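Notes for the Monday talk, shop night. Keep it moving, 10 min max then questions

- Open: who here has bought a frame first and worried about the fork later? Hands up. Me too.
- My own case: Bilelen trail frame, steel, 959 dollars before a single part went on it
- Say the point early: fork length changes how the whole bike steers
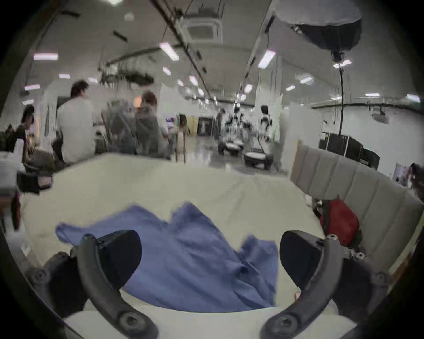
## Fork swap, what went wrong

- Old Hollmann fork was fine. Got greedy, went longer
- Front end came up, head angle slacker, wandered all over the climbs
- Blamed the Flesex tires for 5 weeks. Wasnt the tires
- PAUSE. Ask if anyone's done the same

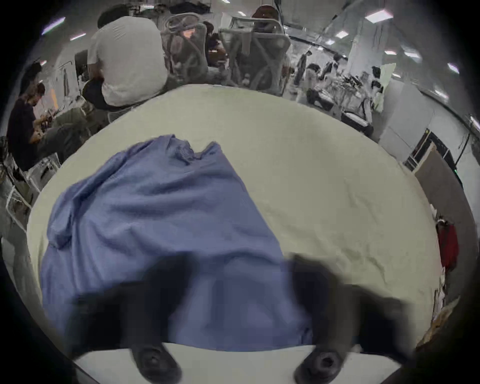
Anjana Herath: you can hide a lot of that with a lower stem, but the seat angle still goes backward and your knees will tell you.

- Right, so repeat that for the back row. Seat angle!! Slide saddle forward, only helps a bit
- Went back to the shorter fork in January. Climbed straight again same day

## Wheels, quick

- Condalix wheelset, over 566 miles on it now, one loose spoke

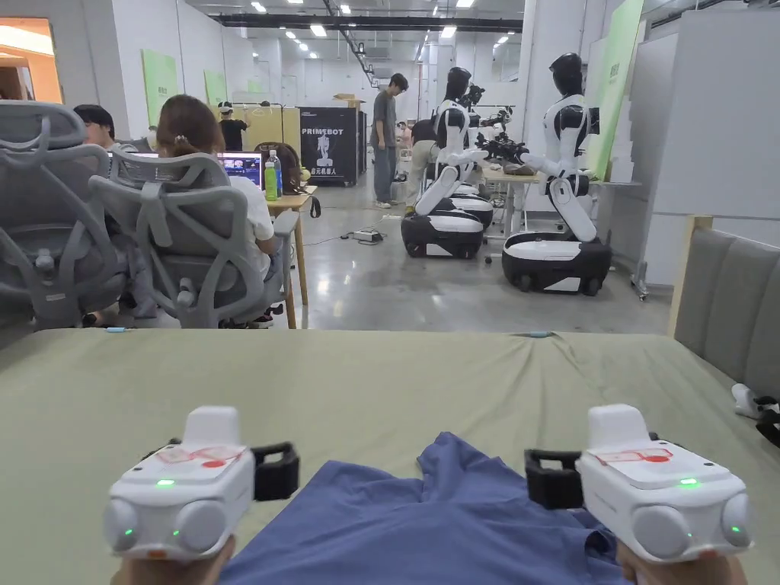
- Retension early, don't wait for the noise
- Check hub spacing BEFORE ordering. Boost and non-boost look teh same in a web photo
- Skip the carbon rim bit if running late

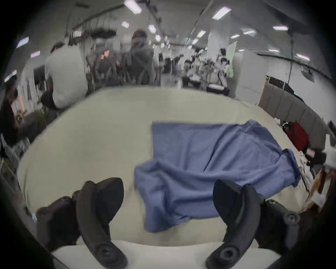 - Write down your numbers: reach, stack, fork length. Tape them inside the toolbox lid
- Questions. Frame goes round the room, mind the paint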